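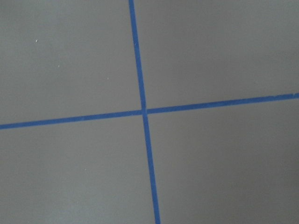

Tape Your Worktop Into Zones (and Watch the Clutter Shrink)

If you only try one thing from the Flescombe workshop pages this spring, make it this one. A roll of blue tape, a clear surface and 25 minutes is all it takes, and I am properly evangelical about it! I first did it on the bench in the garage, then on the craft table, and by April I had taped out a corner of the utility room worktop as well.

The idea is simple. You mark the surface into areas, and each area gets one job. Two strips that cross will give you four zones straight away, and they don't need to be the same size. In fact I like them uneven. Mine go like this:

Big zone: whatever I'm working on right now
Second zone: tools in use
Third zone: parts, screws, lids, anything that came off the thing I'm mending
Small zone: rubbish and offcuts, emptied at the end of the session

What you need

Blue painter's tape (the narrow sort is plenty)
A damp cloth and a dry one
A tape measure, if you like things square
An old bank card for smoothing down

Getting the tape on

Clear everything off. Everything! Wipe the surface, then dry it well, as tape hates dust and it hates damp even more. I have a plain matt top on mine and the blue shows up beautifully against it, even with the garage light being as feeble as it is.

Stick one end of the roll down, pull out more than you think you need, and hold it taut just above the surface. Look along it, lower it, and only then press. Start in the middle of the strip and work outwards with the bank card. If you press as you go from one end you'll get a lovely slow curve, and you won't spot it until you stand back.

Do the second strip the same way and let it run straight over the first. Joining two short pieces at the crossing nearly always leaves a little step. It works just as well with a step in it, mind you, so don't peel the lot up on my account.
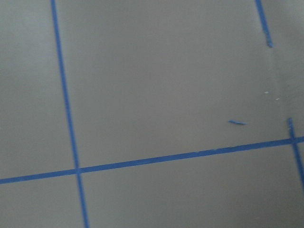 Going from four zones to a grid

Once you've lived with four areas for a week or 2 you may want more. Sorting jobs are where a grid really earns its keep: jigsaw pieces, seed packets, the dreaded button tin. I tipped out a Trerkari sweet tin full of mixed fixings last month, all 392 of them (yes, I counted, it was raining) and had them sorted before tea.

Add your extra strips one at a time and leave gaps if you want them. A line that stops short makes a handy open side, so you can sweep things from one area to the next with the edge of your hand. Tearing by hand is quick and gives you a blunt, rough end. For a crisp one, lay a metal ruler across and tear upwards against it. Please don't run a craft knife over a worktop you're fond of!

A few readers of the Wastimero swap board asked whether you can write on the tape. You can, in pencil or a fine marker. Let ink dry before you put anything on top.

Looking after the lines

Check the ends and the edges now and then. Ends lift first, especially where your sleeve drags across them, and long edges pick up nicks from tools. Rub a lifting end down with your thumb, or trim it and put a fresh bit over the top. Small nicks I leave alone.

Don't leave it down for months on end. Peel slowly, folding the tape back on itself at a low angle, and if it has left any stickiness a cloth with warm soapy water should see to it. Try a corner first on anything painted. My neighbours down Scanlon Lane do theirs fresh every season, and I've copied them.

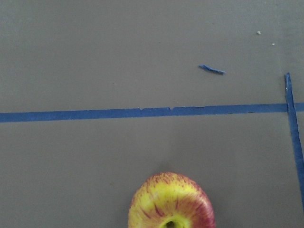

Two nicks along the top edge of the long strip, and a wrinkled end on the shorter one.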